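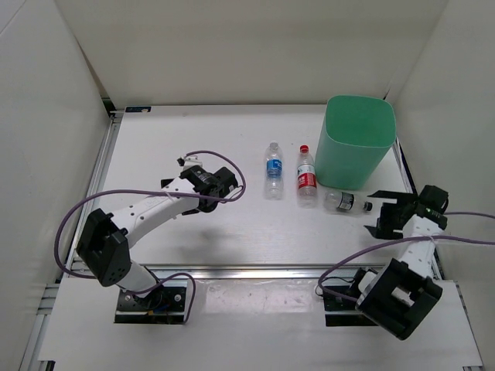 Three plastic water bottles and the green bin on the white table.

Wednesday, April 9, 2025

The subject of this post is bottle sorting at home, specifically the step between finishing a bottle and taking it out of the house. I have changed my method twice since October and the current version has been stable long enough to write down.

The starting point was a bag on a hook behind the kitchen door. Capacity was fine. Access was poor: the bag closed up under its own weight, so putting a bottle in took two hands, and anyone with one hand full left the bottle on the counter. By the end of a normal week the counter held more bottles than the bag did.

The first replacement was a tall lidded container from Fandora. I don't recommend it for this. The lid is spring loaded and closes quickly, the opening is narrower than the body, and an uncrushed bottle dropped in sideways bridges across the neck. Once one bottle bridges, the next three sit on top of it and the container reads as full when it is mostly air. I kept it for paper, which it handles without trouble.

The second replacement is a small open bin with no lid. Small is deliberate. A large bin gets emptied when it smells, a small one gets emptied when it is full, and I prefer the second trigger. It holds less than the old bag did, and I empty it into the large crate in the garage.

Color turned out to matter more than I expected. I had a gray bin in the same spot for a while and guests put general trash in it. Green seems to be understood as recycling without a label. I have a roll of Grodia labels in the drawer and have not needed one.

Bottle preparation. The sequence I use is: empty, short rinse, drain upside down, cap back on, into the bin. The rinse only applies to anything that held sugar. Plain water bottles skip it. Draining takes longer than you would think because the shoulder of the bottle holds a film of water, and a capped bottle with water in it stays wet inside until collection. I leave them in the dish rack until the next time I pass through.

Caps on or off depends on where you live. Our collection wants them on. My previous address wanted them off and in a separate bag, and it took me months to lose the habit. Check your local sheet, and check it again every so often, as ours was revised last October without much notice.

Crushing. I crush lengthwise, flat, with the cap loose, then tighten the cap to hold the shape. Crushing from the top down looks neater but the bottle springs back unless the plastic is very thin. Some deposit machines refuse crushed bottles, so if you return them for money, leave them whole and accept the volume. Ours have no deposit on plain water, so I crush everything.

For reference, I logged one full cycle of the garage crate. It took 100 bottles, of which 78 were plain water and 16 were carbonated. The remainder were juice and one vinegar bottle that should have gone elsewhere. The plain water number was the useful one. It pushed me to price a filter jug, and I bought the basic Balitz model two weeks ago. I have no results yet. The next crate will tell me.

Upright or lying down: for bottles waiting on a table I would stand them up if there is any chance of liquid left inside. A bottle on its side will roll on a flat surface if it is round in section and stay put if it is squarish or has a flattened panel. A loose cap on its side leaks slowly enough that you find out the next morning. In the bin itself orientation does not matter much for uncrushed bottles. For crushed ones I stack them on edge, like files, which fits noticeably more in and makes them easier to lift out in a handful.

The surface is worth a mention. I do the sorting on a pale surface for one practical reason: clear plastic is hard to see on wood grain or patterned laminate, and clear caps are worse. A plain light board shows drips, label scraps and the little tamper rings that drop off the neck. It also shows every mark, so it needs wiping more often. A damp cloth is enough. Label glue is the exception, and for that I use a few drops of cooking oil, wait, then dish soap.

Label removal is not required here and I have stopped doing it. Full sleeve labels are different, and our sheet asks for those to come off. Most have a perforated strip near the top. If the strip tears short, a blunt butter knife under the edge gets it started.

Open items: a drip tray under the dish rack, and a better way of getting the small bin to the garage in the rain. Herrera sells a clip-on cover that might fit. The listed diameter is for a round bin, so I need to measure mine before ordering.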